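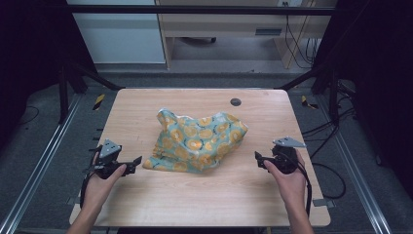 Printed cloth (orange slices on pale teal) at the start position, table 10.

Notebook entry, 11 September 2019
Entered by: Khanyisile Mtshali
Read by: Tarun Jaiswal

Subject: folding of small household cloths, patterned set, continued from page 258.

The patterned cloths were taken up today in place of the plain ones, which have gone to Nokuthula Lekota for relabelling. The citrus cloth carries label 1433 in the register. It was received in the Stomeseck parcel with the striped and checked pieces.

Start position. The cloth is to be dropped in a heap on the middle of the tabletop and left as it falls. It is not to be patted down or tidied. A corner lying flat on the wood is acceptable. If the heap lands over the grommet hole at the far side, it is to be picked up and dropped again.

Finish position. Folded in half twice, printed side outwards, edges parallel to the near edge of the table. Mr Jaiswal asks that the fold be pressed down once along its length and then left alone.

Remarks on the cloth. The slices are outlined in dark navy and repeat across the whole print, and in a heap it is difficult to tell a true edge from a crease. With the plain cloths the hem could be found directly. It is proposed that the corner nearest the operator be taken first and the cloth opened towards the far side before any fold is attempted. Ms Kekana prefers to lift from the peak of the heap and shake out. Both methods are to be entered separately under her initials and mine.

Ironing. The Purves method sheet requires cloths to be pressed before each session. This was not done for 1433. The matter is referred to Vusumuzi Masilela for a ruling, as the sheet was written for napkins and makes no mention of heavier pieces.

Table. The wooden top is to be wiped with a dry duster only. The spray cleaner in the Rira cupboard should not be used on it.

Outstanding:
Striped cloth, not yet labelled.
Checked cloth, hem to be restitched at one corner.
Register column for pattern type to be added before October.
Order form for Numach (plain teal, same size as 1433) awaiting signature.

K.M.

Added later: Z. Kekana notes that the finish position should state which way the second fold runs. Agreed. Left to right.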